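Notas para la ponencia: la disculpa de Estado como acto jurídico y diplomático
Duración prevista: 14 minutos, más preguntas

Apertura. Saludo breve, sin agradecimientos largos. Entrar directamente en la distinción entre pesar, reconocimiento y disculpa. En la práctica diplomática los tres términos no son intercambiables, y la traducción oficial suele negociarse antes que el propio texto.

Definición de trabajo. Disculpa de Estado: declaración de un órgano con capacidad de representación exterior que identifica un hecho, lo califica como ilícito o injusto y asume su autoría. Si falta el tercer elemento, hablamos de expresión de pesar. Leer despacio, la sala suele tomar nota.

Base normativa. Los artículos de la Comisión de Derecho Internacional sobre responsabilidad del Estado (2001) sitúan la disculpa formal entre las modalidades de satisfacción, artículo 37. Recordar que no son un tratado.

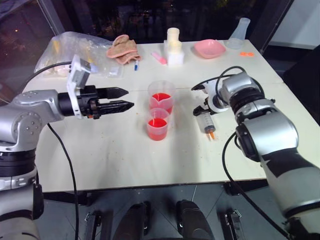

¿Una disculpa formal obliga a pagar reparaciones?

Por sí sola, no crea la obligación. Puede utilizarse como prueba de que el Estado admite el hecho, y de ahí que los servicios jurídicos revisen cada verbo. La indemnización depende de la responsabilidad previa y del acuerdo o fallo que la fije.

Segundo bloque. Quién habla y dónde. Un jefe de Gobierno en sede parlamentaria compromete más que un embajador en un acto conmemorativo. Pausa - pasar a la tabla de niveles de representación.

Tercer bloque. El corpus. 52 declaraciones, de las cuales 10 contienen los tres elementos de la definición. Aclarar que la selección es propia y que excluye los comunicados conjuntos.
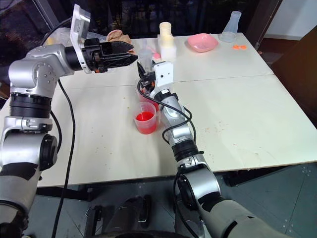 Por Laimutė Ots | Jun 27, 2024

Cuarto bloque. Las visitas sin declaración. La presencia de un dirigente en un lugar de memoria tiene valor de señal, aunque no se pronuncie texto alguno. El protocolo (corona, silencio, libro de firmas) se pacta con el mismo detalle que un comunicado. No extenderse aquí si vamos por encima del tiempo.

Quinto bloque. Recepción interna. Citar solo 3 casos del corpus y dejar el resto para el anexo. La oposición interna al gesto aparece casi siempre antes de la visita, en fase de filtraciones.

Pendiente: la versión ampliada se entrega en diciembre, con el anexo de traducciones revisado.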